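Notes after the Jemal open day
Course handout, week six. Read before Friday. Prepared by Vlasta Tóth

Most of you came along to the Clisgate site, and most of you came back impressed. I would like you a little less impressed by the time you write it up. A demonstration is run by people who have picked the task, the kitchen and the hour of the day. All three matter when you decide what you have learned.

The task on show was tabletop handling: mugs, lids, plates of fruit. Our host, Kazimír Kratochvíl, gave the figures in his opening talk. The Jemal group has logged 2,642 attempts in the kitchen and counts 1,594 of them as successes. Write both numbers down. The slide only had the second one in large type. 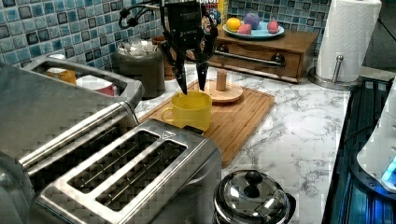
What should count as a success when a robot picks up a mug?

It depends on who is counting, and you should ask before you look at any rate. Jemal counts a lift of any height. The Braris handout, which you have from week four, wants the mug set down again upright in a marked spot. A group could move from one rule to the other and lose a good part of its score without touching the robot.

Now for the kitchen. Worktop, tiles and appliances are the kind you might have at home, and visitors liked that. I'd be careful with it. A homely setting tells you very little about how much the setting varies. I asked how often the layout is changed and was told "regularly." I asked for a number and got a promise of an email, which has yet to come.

The same goes for objects. A lid with a knob on top is a kind thing to give a gripper. A flat lid is harder, and a wet one harder again. When you see an easy object, note it as easy. It is no criticism of the engineers, who have to start somewhere, but your report should say where they started.
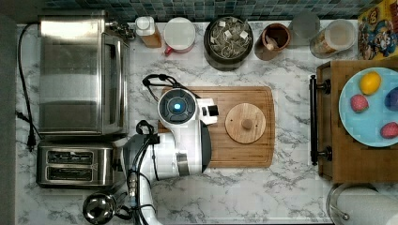
Speed was the other thing left out of the talk. The plan is to reach 3,000 attempts by June, and nothing was said about how long one attempt takes or how often a person steps in. Flirnside published 340 attempts last year with every human intervention listed, and I trust that small table more than the large one.

For Friday, one page:
Which success rule would you use, and why?
What did you want to ask on the day and didn't?
Name one claim from the talk that you could check yourself, and say how.

Leave out the coffee.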